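Workshop notebook - hand-held gripper build
May, afternoon into evening

Second pair of finger pads is on and I am very happy with them! The first set (the printed ones with the cross-hatch) looked great and held nothing. Anything with a waxy skin slid right out as soon as I lifted. The new blue ones have a finer texture and a softer backing, and the difference in the hand is huge. You squeeze, you feel the pad give a little, and then it just stays put.

Settings for whoever prints the next batch: pads at 35 percent infill, backing cut from the Saninent sheet, glued and left under a clamp overnight. I tried to rush one and it peeled at the corner. Sand the jaw face with 600 grit first and wipe it down. I skipped the wipe on one jaw and had to redo it, so please learn from me.

Linkage notes. The pivot pins from Kimthorpe are a much nicer fit than the bolts we had. I reamed the holes by hand, slowly, checking after every couple of turns, and the side-to-side slop I was complaining about last month is nearly gone. There is still a bit of a click when the left jaw opens all the way. Could be the stop, could be a burr I missed. It doesn't bother the grip so I left it alone for now.

Trigger spring: swapped the stiff one for the lighter Salian one. My hand used to ache after a short session and now I can keep going happily. The downside is that the jaws come back slower, and with the new spring they sometimes stop just short of fully open. A drop of oil helped. Satish Varma thinks the return arm is too short and wants to redraw it, and he's probably right, but I'd like to run this one for a while before we change two things at once.

Then the fun part, picking fruit off the table and putting it on the plate. I like fruit for this. It's cheap, every piece is a different shape, and a mandarin tells you right away if you squeezed too hard. 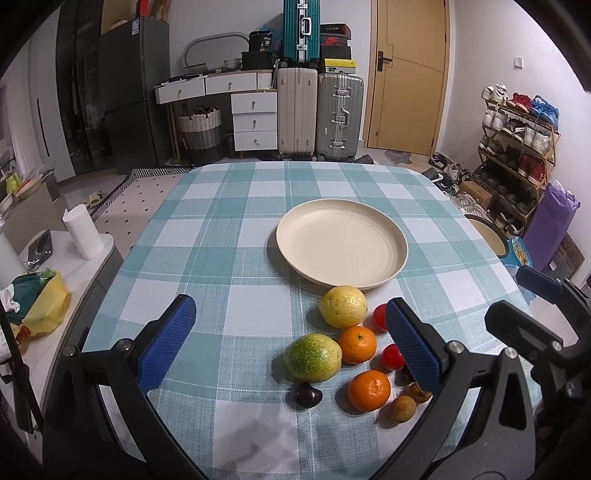
Fruit layout on the checked cloth, plate still empty. New blue pads on both jaws.

Mandarins went well from the first try. The dimpled peel gives the pads plenty to bite on, and I could come in from nearly any angle. The big green and yellow one is a stretch for the opening, so you have to come at it across the narrow side. Once I worked that out it was easy, and it felt so solid in the jaws that I waved it around a bit (did not drop it, very pleased).

Small things are where the work is. The tomatoes want to roll away from whichever pad touches first. If both pads arrive together it's fine, but my left jaw leads the right by a hair, and that hair is enough to send a tomato across the cloth. I shimmed the left side with a strip of tape and it got better. Proper fix is to even up the two links. The little brown fruits are the same story, plus they sit low, so the pad tips end up scraping the cloth before they close.

I ran 27 picks with the tape shim in place and logged the misses in the sheet. Nearly all of them were small round things, and most of those were bad approaches on my part. Practice matters a lot here. My last few were so much smoother than my first few that I should probably throw out the warm-up ones before comparing pads.

Weight of the whole tool with the new pins and spring is 159 grams over the Barbridge design we started from. More than I wanted. I can feel it at the wrist when I hold it out level, less so when I point it down at the table. There's a lot of plastic behind the pivots that isn't doing much, so that's the first place I'd cut.

To do:
- match left and right link lengths, then take the tape off
- chamfer the pad tips so they can get under small stuff
- find that click
- ask Satish for the return arm drawing, even a rough one
- print two spare pads in the same blue while the spool is loaded
- try the same fruit on a bare tabletop, I suspect the cloth is helping me with the tomatoes

Left the old pads in the drawer with the springs. Don't toss them yet, I want to cut one open and see how the layers held up.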